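Recording Fluids for Someone on a Home Care Plan

If the care team has asked for a fluid record, start it in the morning and keep one sheet for each 24 hours. Most plans run the sheet from 7 am to 7 am, so check which hours yours uses.

Write the name and the daily target at the top. Rule three columns: time, what was taken, and millilitres. Tea, soup, jelly and ice cream usually go in as well as water. Ask the nurse if you're unsure about custard or thickened drinks.

Measure your usual cups once with a kitchen jug and tape the list inside the cupboard door. Our blue mug holds 229 mL filled to the line.

Write down what was drunk, and leave out whatever is still in the cup. If the person has a feeding tube, flushes go on the same sheet with an F beside them.
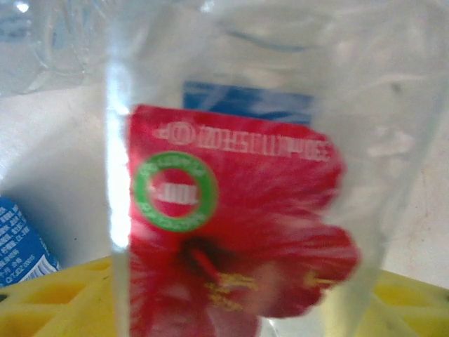 Lauri Toivonen wrote in to say that the night carer should have a pen tied to the clipboard, as two of his overnight entries were done from memory at breakfast and neither matched the jug.

Add up the last column when the sheet closes and copy the total to the front of the folder. Call the clinic if the total is under target three days in a row, or sooner if your plan says so.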